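Clean the finger pads before you touch the program. At Pendeck we lost 88 minutes of a shift retuning the grip on the folding cell, and Trevor Mottram then cured it with a damp rag. Lint had filled the grooves.
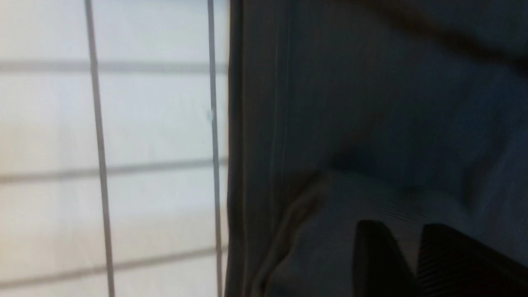 Wrist camera view, fingers at the grey cloth.

I would put the rag on the start-up sheet, ahead of homing. Princess Umali thinks once a week is enough. I disagree. It takes 2 minutes, and knitwear sheds all day. Retuning should come last, with the old values written down first.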